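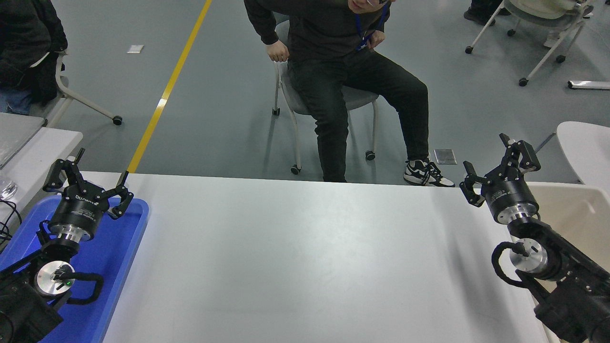 Der weiße Tisch mit dem blauen Tablett, links vorn

27.2.22

Eigentlich wollte ich heute den Schuppen aufräumen, aber dann kam der Regen wieder und ich saß mit der zweiten Kanne Tee über den Getreidepreisen. Wer hier schon länger mitliest, weiß ja, wie das bei mir geht: Ich schaue nur kurz nach, was der Weizen macht, und eine Stunde später habe ich drei Zettel vollgekritzelt und das Mittagessen vergessen.

Diesmal ging es um unseren Hafer. Wir haben noch einen ordentlichen Rest von der letzten Ernte im Lager, 180 Tonnen, und seit Wochen schiebe ich die Entscheidung vor mir her. Im Herbst hatte ich einen Teil an die Mühle Plakholm gegeben, zu einem Preis, über den ich mich damals gefreut habe (und über den ich inzwischen lieber nicht mehr rede). Der Rest sollte liegen bleiben, bis sich im Frühjahr zeigt, wie die Bestände aussehen. So war der Plan, und bis vor ein paar Tagen fand ich ihn auch noch ganz vernünftig.

Jetzt springen die Kurse hin und her, dass einem schwindlig wird. Am Morgen rufe ich bei Gunstead an und bekomme ein Gebot, und bis ich am Nachmittag zurückrufe, gilt es schon nicht mehr. Die nette Dame am Telefon kann ja nichts dafür, die klang selbst ganz erschöpft. Sie sagte, sie gebe zurzeit nur noch Preise heraus, die bis zum Abend gelten, und für die neue Ernte gar keine.

Am Freitag habe ich dann lange mit Fergal Brennan telefoniert, der bei Tulside seinen Hof hat und schon mehr verrückte Jahre mitgemacht hat als ich. Er hat mir geraten, die Menge aufzuteilen und jetzt einmal 10 Tonnen wegzugeben, einfach damit ich wieder ruhig schlafe, und dann alle zwei Wochen weiterzusehen. Das klang mir erst viel zu zaghaft! Aber je länger ich darüber nachdenke, desto besser gefällt es mir. Ich bin nun einmal kein Händler, und wenn ich versuche, den höchsten Tag zu erwischen, erwische ich erfahrungsgemäß den danach.

Was mir mehr Sorgen macht, ist der Dünger. Bei Mulcahy habe ich für die Bestellung zum Frühjahr eine Rechnung über 1.172 Euro liegen, und das ist nur die kleine Nachlieferung, die ich im Januar noch schnell festgemacht hatte. Für alles Weitere wollte man mir keinen Preis nennen. Wir werden also auf den beiden hinteren Schlägen mehr Klee stehen lassen als geplant und den Mist besser verteilen. Mein Vater hätte gesagt, das hätten wir längst machen sollen — und er hätte vermutlich recht gehabt.

Im Mai weiß ich hoffentlich mehr, dann steht der Sommerhafer und man sieht, was der Boden hergibt. Bis dahin schreibe ich jeden Sonntagabend die Gebote in mein Heft, auch die schlechten. Wenn jemand von euch Erfahrung mit Vorkontrakten bei kleineren Mengen hat, schreibt mir gern in die Kommentare, gerade auch, was schiefgegangen ist. Ich antworte, sobald ich vom Füttern zurück bin.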